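4 压纹混凝土步道的路面、矮墙与栏杆

4.1 为什么单拿这一段出来说

前一章把Plaltutberg的几条滨水步道从头到尾过了一遍，写得比较快，很多地方一笔就带过去了。这一章我想慢下来，只讲一段路，就是Poreo湖边从码头旧址往北、快到树林的那一截。我们组里平时管它叫“Drakos弯”，因为早年图纸上那块地登记的名字就是Drakos，弯也确实是个弯，叫着叫着就习惯了。正式的编号在附录里，我在正文里还是叫它Drakos弯，写起来顺手，读的人大概也好记一点。

选它是有私心的。我第一次去Plaltutberg的时候走的就是这里，当时还没有立项，纯粹是跟着Antigoni Tsoukalas去看她以前做过的一个护岸。她在前面走得飞快，我在后面低头看地，看着看着就落下了一大截。她回头喊我，我说这地上的石板怎么铺得这么怪，她说你再看看，那可不是石板！我蹲下去拿手摸，才知道是压出来的纹。做了这么多年铺装研究，被一块混凝土骗了，说起来有点丢人，可是这件事后来就一直在我脑子里转：一个走路的人，到底什么时候会发现脚下是假石头？发现了以后，他又在不在乎？

这两个问题其实就是本章的主线。第一个我们有一些还算扎实的材料，第二个嘛，材料有，但是怎么解释，我和Anil Sundaram到现在意见都不太一致，后面会把两边的说法都摆出来。

先交代一下范围。我们取的测段长200米，从码头旧址的台阶口算起，往北一直到进树荫以后的第一个岔口。测段里的路面是同一批施工的，承包方是Jimham，施工记录保存得相当完整（这在小城市的项目里真是难得，得谢谢档案室）。矮墙比路面早，栏杆比路面晚，三样东西不是一个时期的，所以它们凑在一起的样子多少有一些偶然，这个偶然恰恰是我觉得有意思的地方。

4.2 路面：压纹、颜色和“假缝”

压纹混凝土的做法在行业里很普及，第二章已经讲过工艺，我不重复了。只提醒一句，压纹路面上的那些缝，绝大部分都是装饰性的，它们跟结构上的伸缩缝没有关系。真正的伸缩缝要按间距切，切出来是直的；装饰缝是模板压的，怎么弯都行。麻烦在于这两种缝会打架。模板压出来的图案走得好好的，突然被一道锯缝横着切过去，行人一眼就看穿了。我们在其他几条步道上访谈的时候，受访者说“假”，十有八九指的都是这种地方，倒很少有人嫌颜色或者质感不对。

Jimham在Drakos弯的处理比较聪明。他们选的是大块不规则多边形的图案，模仿的是大石板拼铺，缝画得粗，颜色也深，走向乱中有序。锯缝尽量贴着图案的边走，能藏就藏。施工记录里有一页手写的备注，说切缝之前工长要先在图案上用粉笔画一遍，画完请监理看过再下刀。我读到这页的时候特别高兴，因为这种事通常没有人会写下来，写下来的都是强度、坍落度、养护天数，而这道粉笔线恰恰决定了以后每天从上面走过的人看到的是什么。

颜色方面，路面用的是偏红的褐色。为什么是这个颜色，档案里没有说法。Antigoni猜是要跟湖对岸老仓库的砖接近，我觉得也可能只是当时色粉便宜，哈哈。不管怎么说，这个红褐色在阴天里的表现非常好。阴天的湖边，水是灰的，天是灰的，矮墙也是灰的，要是路面再来个灰色，整条路就塌到背景里去了。红褐色把路从周围提了出来，人远远地就知道该往哪里走，而且这个颜色跟草地的绿放在一起也不吵。我们在夏天的大太阳底下也去过，说实话，那时候它就显得有点燥，有点像网球场边上的那种地面。所以如果只看晴天的照片来评价这条路，我觉得对它不公平。

还有一点是关于颜色深浅的。压纹路面在脱模的时候会撒一层深色的脱模粉，粉会积在凹的地方，冲洗以后凹处深、凸处浅，路面就有了斑驳的感觉。时间长了，人总走中间，中间的表层会被磨得浅一些，两边则容易积灰、积叶子、积水汽，颜色越来越深。于是一条本来颜色均匀的路慢慢就有了“中间浅、两边深”的样子。设计的人没有画这个，是走路的人和天气一起弄出来的。我个人非常喜欢这个变化，它让假石头有了一点真的年纪。但养护部门的看法跟我正好相反，他们把这叫“色差”，每隔一段时间就要讨论一次要不要重新上密封剂。我在会上替这个色差说过好话，没什么用。

4.3 左边的矮墙

沿着Drakos弯往北走，左手边一直有一道浅灰色的混凝土矮墙，墙后面是草地，草地再往里是一排树。墙不高，顶是圆的，面是平的。它本来的用途很朴素，就是挡住草坡的土，不让下雨天的泥流到路上来。老图纸上它的名字叫“收边”，连墙都算不上。

可是它对走路的影响很大，比我们一开始以为的大得多。原因就在那个圆顶。方顶的收边，光落上去是一块平平的面，跟立面的交界是一条硬线；圆顶的收边，光是顺着弧面滑下来的，哪怕是阴天，顶上也会有一条淡淡的亮。这条亮跟着弯道一路往前，等于在地上给人画了一条引导线。我们组里的Evanthia Balaskas本来是学照明的，她对这条线着迷得不行，说这是“不用电的灯带”。我觉得这个说法有点夸张，不过她的意思我完全同意：人走弯路的时候，眼睛要找一条连续的边，这道墙顶正好就是。

墙面上能看到一些竖的接缝，是一段一段做的，段与段之间留了缝。我原来以为这些竖缝会打断那条连续的线，访谈里还专门问了。受访者基本没有提到它，问到了才“哦”一下，说好像是有。我想这是因为缝很淡，方向又跟前进方向垂直，走起来一晃就过去了。反过来，它倒是给了一点节奏，小孩子特别吃这一套，有好几个家长跟我们讲，孩子走这段路喜欢拿手在墙上划，划到缝就跳一下。这条材料不在我们原来的提纲里，是Anastasia Kokkinos闲聊聊出来的，我后来把它加进了正式的编码表。

矮墙的问题也有。它跟路面交接的那个角，落叶会堆在那里，秋天尤其厉害。我们十一月去的那次（November的现场记录见附录），墙根底下整条都是叶子，扫地的人跟在风后面扫，扫完又来一层。另外草坡的水如果排得不好，会从墙的接缝里慢慢渗出来，在立面上留下一道道痕迹。Drakos弯的墙还算好，只是有一点旧了，没有到难看的程度。同一道墙往南过了码头旧址，情况就差一些。

4.4 右边的栏杆和水

右边是湖。湖和路之间隔着一道木栏杆，栏杆不是直接从路面里长出来的，它坐在一条混凝土的台边上。这条台边比路面颜色更灰，把红褐色的路面收住了，也让栏杆的柱脚离开了积水的地方。木头柱子最怕的就是柱脚泡水，做过木栏杆的人都懂。

栏杆的样式很简单，粗柱子，长横木，没有竖向的密栏。为什么没有密栏，这在当年是吵过的。安全上当然是密的好，可密栏一上，水就看不见了，坐轮椅的人和小孩子尤其看不见。最后的折中是保留横木的形式，在水深比较大的区段另外加网，Drakos弯的水岸有缓坡，就没有加。我不想在这里评价这个决定对不对，安全标准不是本章的题目。我只说它的结果：走在这段路上，人可以从横木之间的空隙里一直看到水。

木头的颜色也值得讲两句。这批木头没有刷漆，风吹日晒以后变成了灰褐色，有灰，也还留着一点褐。这个颜色真的是妙，灰的那一半跟水和矮墙说得上话，褐的那一半跟路面说得上话。我问过Ankit Katiyar（他负责我们组的材料这一块）这是不是设计好的，他说木头放着不管就会这样，跟设计没关系。我说那选择不刷漆也是一种设计嘛，他就笑，说你们写论文的人什么都能算成设计。

从现场看，路面、矮墙、栏杆三样东西在弯道上同时往远处收（图2）。左边的墙越来越矮，右边的横木一根一根往前并拢，中间的路轻轻往左一拐，拐进树荫里去。阴天的光很匀，没有影子来捣乱，地上那些深色的假缝就成了全场最有力的线条，离人近的地方一块一块的看得特别清楚。

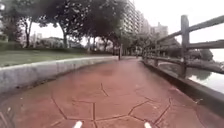 说回访谈。我们在测段的两头各设了一个点，请走完全程的人停下来聊几句，愿意聊多久就聊多久，不设上限。一共收了100份有效的记录，录音转成文字以后由Anastasia和Evanthia分头编码，编完再对。对不上的地方拿到组会上来，大家一起听录音。这个过程很慢，但我觉得值得，因为“假”这个字在不同人的嘴里差别实在太大了。有的人说“挺假的”，语气是嫌弃；有的人说“假的呀？”，语气是惊喜；还有一位老先生说“假的好，假的不绊脚”，这就完全是另一回事了。光看文字，三条会编到一起去，听了录音才知道不能这么编。

老先生那句话后来对我们启发很大。真的大石板铺在湖边，地基一动，板与板之间就会高低不平，拄拐杖的人最怕这个。压纹混凝土是一整片，缝只是浅浅的沟，再怎么乱，脚下总归是平的。他显然早就知道这是假石板，而且正因为知道，他才放心走这条路。他原来住的那个区有一条真石板的老街，他讲了很久老街的事，讲到后来录音里基本都是老街了，跟我们的研究没什么关系，但是我还是从头听到了尾。

关于“什么时候发现”，记录里最常见的答案是“停下来的时候”。走着的时候注意力在前面，在弯道、在水、在树，路面只是一个大概的印象：红的，石头的，好走。一停下来，系个鞋带，等个人，弯腰看一眼，就发现了。也有人是从声音里听出来的，推行李箱的那位女士就是，她说真石板的缝轮子会咯噔咯噔响，这里响是响，但声音闷，不脆。我很佩服她的耳朵！后来我们自己拖着箱子去试了一遍，确实如此，Ankit还录了音，波形放在附录里供感兴趣的读者看。

4.5 我和Anil的分歧

发现了以后在不在乎？这里就要讲到分歧了。

Anil的看法是，人们不在乎，因为步道的好坏主要由水和树决定，路面只要平整、不滑、颜色不讨厌，就已经完成任务了。他的依据是，受访者在不被提问的情况下主动谈到路面的很少，谈到水的几乎人人都有。他主张以后的同类项目把钱从压纹上省下来，用到树上去，树荫多一点，长椅多一点，比什么图案都强。讲道理，这个主张我很难反驳，我自己也喜欢树。

我的看法稍微绕一点。没有人主动谈，可能正好说明它做得合适。路面图案要是不合适，人是会主动谈的，前一章里南段那条蓝灰相间的砖路就是例子，几乎每个人都要抱怨两句，说看着晕。Drakos弯的路面图案很粗、很乱、缝很深，单独拿一块样板出来看，我敢说大部分人会觉得太花。可它放在这里就不花，为什么呢？我觉得是因为两边都太规矩了。左边是一道光光的墙，右边是平行的横木，湖面又是平的，所有东西都顺着一个方向走，这时候中间要是再铺一条光板路面，整个弯就成了一根管子，人会想快点穿过去。多边形的乱缝把这个速度拖住了一点。

Anil说我这是事后找理由。他说得也许对。为了检验，我们做过一个小小的对照，把测段的录像按步速重新整理了一遍，跟北边岔口以后那段素混凝土的路比。岔口以后的路也有树荫，也临水，但没有压纹，栏杆也换成了金属的。结果是Drakos弯里的人走得确实慢一些，停下来的也多一些。问题是这里头混了太多东西，弯道本身就会让人慢，湖面开阔也会让人停，栏杆的横木高度正好可以趴着（我自己就趴过很多次），要把路面的那一份单独拎出来，以我们手上的材料办不到。所以这个对照我只把它写在这里，不作为结论，表格也没有放进正文。

后来我们又试了另一个办法，请9位没有去过Plaltutberg的同行看三种修改过的效果图，一种是保留现状，一种是换成光面的红褐色路面，一种是换成灰色的小方砖，问他们哪一种更想走。这个做法有明显的毛病，看图和走路毕竟是两码事，同行也不是普通行人。其中有2位坚持选了光面的那张，理由都是“干净”，其余的人分散在另外两张里，说法五花八门。我本来指望这个能帮我赢Anil，结果没有赢成，哈哈。不过讨论的时候有一位提了个很好的问题，她说你们为什么老是问路面，不问墙？如果把墙拿掉，这条路还是这条路吗？

我回去想了好几天。把墙拿掉，草地就会直接铺到路边，路的左侧就软了，人可以随便踩上去，可以躺，可以让狗跑。右边照旧是木栏杆，是水。那就变成一条一边硬一边软的路，弯道的那条亮边也就没有了。我觉得多边形的假缝在那样的环境里反而会显得奇怪，因为它模仿的是大石板，大石板需要一个收得住的边。这样看来，当年Jimham的人选图案的时候，多半是站在现场对着那道老墙选的。施工记录里没有写，我也找不到当时的人来问，只能算是我的一个猜想，先放在这儿。

4.6 几件养护上的小事

写到这里本来应该收尾了，但是有几件养护上的事情别的章节放不下，我就塞在这一节里，请审稿的老师包涵。

第一件是密封剂。压纹路面需要定期补密封剂，补了颜色会变深、变亮，不补表层容易起粉。补的问题在于新密封剂在阴湿的天气里会滑。湖边的早晨潮气本来就重，晨跑的人对这一点意见很大。2019年7月2日的养护单上写着，当天补完以后在密封剂里掺了防滑砂的那一段口碑明显要好，没掺的那一段后来又返工了。掺砂以后表面的亮度会下来一些，我觉得反倒更好看，哑哑的，更像石头。

第二件是栏杆的横木。横木的螺栓孔是容易烂的地方，木头自己的端头也是。养护班的做法是逐根敲，听声音，声音发空的就换。换上去的新木头颜色是黄的，夹在一排灰褐色的老木头中间特别扎眼，每次换完都会有人打电话来问是不是换错料了。养护班的人一律回答：等等就好了。确实等等就好了，过一个冬天就灰下去了。我们建议在仓库外面留一批露天放着的备料，先让它灰着，要用的时候直接拿，这样就不会有那个黄颜色的过渡期。这条建议被采纳了，是我们整个项目里被采纳得最快的一条，连会都没有开。

第三件是假缝里的草。压出来的沟虽然浅，时间一长也会积土，积了土就会有小草和青苔冒出来。真石板的缝里长草，大家觉得好看，有味道；假石板的缝里长草，养护班就很紧张，怕是混凝土真的裂了。所以他们看到草就要拔，拔完还要拿钎子探一探。这里面的分辨其实不难，沿着模板图案走的就是假缝，离开图案自己拐出去的才要当心。Ankit给他们画了一张对照图，贴在工具间的门背后，据说很好用。我自己是希望他们能留一点草的，靠矮墙那边阴，长出来的多半是青苔，薄薄的一层，不影响走路。这件事还在商量，下次去Plaltutberg的时候我打算再提一次。

第四件跟排水有关，跟右边那条台边关系比较大。台边把路面的水拦在里面，得靠台边上留的泄水口排到湖那一侧去，泄水口一堵，水就沿着右边积成一长条。清泄水口的频率目前是跟着落叶走的，夏天少，秋天多。Evanthia提醒我，右边颜色偏深很可能跟这个也有关系，不全是人不往那边走的缘故。她这个提醒很重要，4.2节里我讲“中间浅、两边深”的时候只讲了磨损和积灰，严格说应该把排水也算进去。左边靠墙的那一侧又是另外一种情况，水是从草坡来的。两边深得不一样，来路也不一样，下一章讲横断面的时候会拿实测的坡度再来对一遍。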